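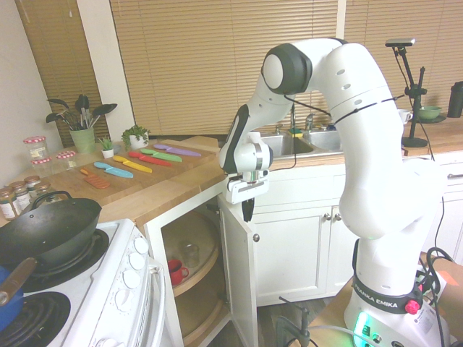
October 14, 2024

Filed under: Notebook / Community Archive / Tape transfers

Started on the Nitik association tapes. The box holds the cassettes from the language circle, the wedding song recordings and a set of meetings from the years when the group still rented the hall in Sinholm. Labels are in two alphabets, sometimes both on one tape, and the spellings of family names don't match from one side to the other. I am copying labels exactly as written and putting the association's preferred spelling in a separate column. Please don't merge the columns, even where it looks obvious.

Side A of the first song tape is good. Side B has a hum from the start and drops in level after the second song. Cleaned the heads and ran it again, same result, so the fault is on the tape. Kept the second pass. No noise reduction on the archive copy – the listening copy can have a light pass later.

The Drevex deck runs slightly fast. I checked it against the calibration tape before and after lunch and got the same error both times, so I corrected it at the deck and not in software. Anything transferred on it in February should be checked again. The singers would sound a little sharp, and two of the songs are used by the children's choir for pitch.

Language notes. The older speakers switch in the middle of a sentence, mostly for food, kinship and anything to do with paperwork. The transcript template only allows one language per line, which makes a mess of this. I have been tagging at the word level and leaving the line tag blank. It is slower. The church newsletter group used a line tag of "mixed" and now can't search for anything in it.

The Kokkinos collection came with a printed song list, more than 1000 titles, many of them the same song under a different first line. Matched nine of ours to it so far. One wedding song has a verse the list doesn't give, about crossing a river with the bride's chest. Ask the association whether it is sung anywhere now.

Permissions: the signed forms cover the songs and the language circle. They don't cover the meetings. Transfer the meetings for safekeeping, but no listening copies and nothing on the public page until we hear back.

Still to do:
- second song tape, both sides
- splice on the meeting tape marked "spring", leader has come away
- order more cases
- send the label spreadsheet to the association for spelling

Files are on the shared drive under Nitik, raw and corrected in separate folders. The log for the last tape is only on paper so far, in the green binder.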